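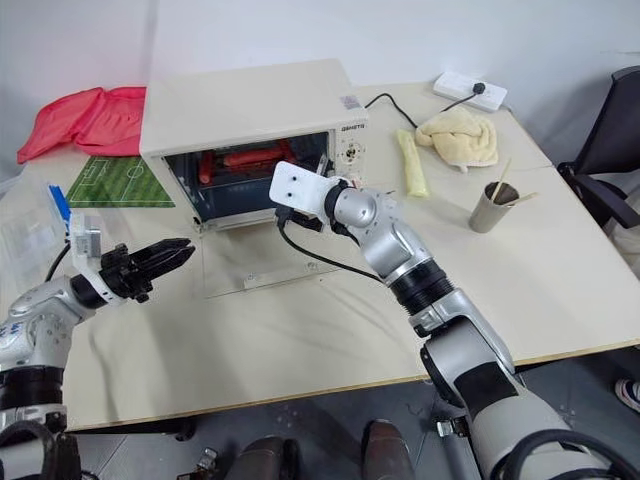 Attachment 1: GEMETS toaster oven, door lowered, two red items inside.

Ticket 232
Site: Inwood, second-floor kitchen
Category: Small appliances
Raised by: Li-hua Ko
Status: Awaiting part

Reported fault
The oven door does not remain closed. When raised, it drops open by a finger's width after a short interval. The user also reports that the rotary knob on the right-hand panel is stiff at the start of its travel.

Initial response, 09:47
The user was asked to switch the oven off at the wall, remove any items from the rack and refrain from further use until the door had been inspected. The user was also asked to confirm whether the door lowers fully.

User reply, 11:20
The door lowers fully and rests on the worktable. The lower edge strip has been wiped down and the crumb tray emptied. The fault remains.

Inspection notes
The glass is sound. The door spring on the right-hand side has lost tension and does not hold the door against the body of the oven. The left-hand spring is serviceable. The knob turned freely after its shaft was cleaned, and that part of the report is now closed.

Action taken
One pair of door springs requested from Hsieh, part reference 47-2. Both sides will be replaced together. The supplier expects delivery in July.

Instruction to users
The oven is to remain unplugged. The door should not be wedged or taped shut. The oven in the Falto meeting room may be used in the meantime.

Next update: on receipt of the springs.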